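Bench notes: gripper overtravel on the two-arm cell

Anyone booking time on the tabletop cell should read this before their next session. Both arms are back in service at reduced closing force, and the limits given at the end of this item apply until the September maintenance window.

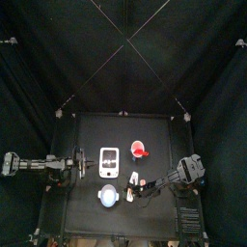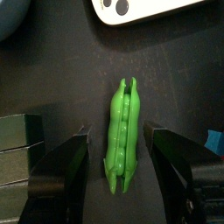 Photos: Kidar manipulation bench / Matěj Tichý

On 25th April the right arm stopped during an unattended pick-and-place run with a protective stop on the gripper axis. The log showed the fingers commanded to a gap of 27 mm and still closing when the current limit tripped. The object in the grasp was a hard plastic case, which cracked along one side. No person was inside the enclosure, and neither arm touched the frame.

The first suspect was the finger encoder. Matěj Tichý swapped it for a spare and ran 100 open-close cycles with nothing in the grasp, all of them clean. He put the original back and got the same result. The encoder was cleared and the search moved to software.

The cause was in Skekitz, the layer that passes gripper targets from the planner to the arm controllers. When a new target arrives before the previous move has been acknowledged, Skekitz is supposed to drop the older one. Under load it kept both and sent them in the wrong order. The gripper then received a stale "close fully" target after the correct one. With soft items the error does no visible harm, because the material gives and the controller settles. With a rigid item the fingers push until something trips or breaks.

We went back through the stored logs for the same pattern. Out of around 2,000 grasps, 689 had at least one target sent out of order. Most were corrected by the next message within a few milliseconds. This means the fault had been present for a good while before it stopped a run, and force readings from those grasps should be treated as suspect. The affected run numbers are in the Jara log folder, in the file marked "order check".

A second problem came up during the same work. The current limit on the gripper axis was set in the startup script and also in the controller, with different values, and the higher one won. The value now lives in the controller only. The script reads it and refuses to start if it can't.

Until the corrected Skekitz build has been through a full test on the spare bench at Ilach, the following limits apply:

Closing force is capped at the low setting on both arms.
No glass or ceramic items in unattended runs.
After any protective stop, open the gripper by hand control before clearing the fault. Clearing first can replay the last target.
Keep hands outside the enclosure until both arms report idle.

If you see a stop with the gripper axis named in it, save the log before restarting and send it to Matěj. The restart overwrites the message buffer, and we lost the first one that way.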